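Stenside Community Help
Home > Decorating > Tables and Shelves

Artificial fruit in a shallow basket: how do I arrange it, and how do I clean it?
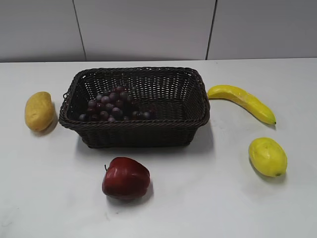
plainshelf
Original poster, member since June

I'm setting up a basket of artificial fruit for the sideboard in our front room. The basket is dark and woven, a rectangle that gets wider toward the rim. I have a bunch of grapes, a banana, a lemon, a red apple, and a yellow oval one that I bought as a mango but could just as well be a potato.

The trouble is the grapes. If they go in first they settle toward one end and sit so low that the rim hides part of them. If they go in last they slide off the apple. I've tried both ways several times and I like neither. The sideboard is against the wall, so it only gets looked at from the front and a little from the left.

Also, can these be washed? The single pieces look simple enough. The bunch worries me more. It has a dark gray plastic stem that forks just above the top grapes, and the grapes go from cherry red to a grayish purple. I can't tell how much of the gray is the finish and how much is dust, and I don't want to scrub off something that's meant to be there. I have dish soap, a soft paintbrush, and a bottle of Dvorak surface spray that I use on the kitchen counters.
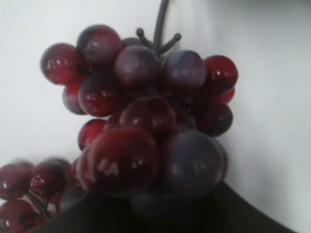
rowhouse754
Brush first, on all of them. Dry brush, starting by the stem and working down, and get into the gaps between the grapes. If the gray doesn't come off on the brush, leave it alone. A lot of fake grapes are tinted that way to look like the powdery coat on real ones.

After that, a cloth wrung out in lukewarm water with a drop of dish soap. Try one grape at the back of the bunch and look at the cloth. If there's color on it, stop and stay with the brush. I would not use the counter spray. I used a kitchen spray on some plums once and they went cloudy and never came right.

Don't put the bunch under the faucet either. Water can get in where the grapes join the stem and it takes forever to dry out. Shake it gently and lay it on a towel overnight.

For the arranging, you need something in the bottom. Crumple tissue paper, brown or black so it doesn't show through the weave, and fill the basket to 2 inches below the rim. Mango (potato?) and apple at the back, banana along one side, lemon in the corner. Then the grapes at the front left with the end of the bunch over the rim. The tissue stops everything from rolling.

tallpines_3
just get a bigger basket. mine came from the market in Siltotville and everything fits

plainshelf
Original poster

Thank you. A bigger basket won't fit between the lamp and the phone — I should have said that.

I'm going with the tissue. I have some brown left over from a parcel. I put the grapes in by themselves and laid the rest out on the table so I could see what I have before I start packing underneath.

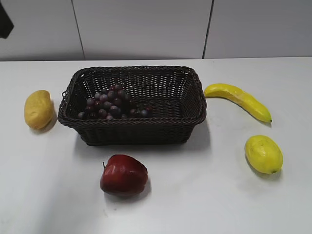
Grapes in the basket, the other fruit on the table around it.

My one doubt is all the yellow. With the banana, the lemon and the mystery one there's a lot of it, and the apple is the only bright red apart from the redder grapes.

rowhouse754
Then split the yellow up. Put the apple in the middle with the banana behind it, and the lemon at the opposite end from the mango. Or leave the lemon out. It won't be missed, and a shallow basket looks better slightly underfilled. You could swap it for a couple of fake leaves — the craft store in Jukthorpe sells them loose by the register.

Tuck the stem down between two pieces so it doesn't stick straight up. If it won't stay, tie it to the weave with a bit of dark thread.

535 views. This thread is open for replies.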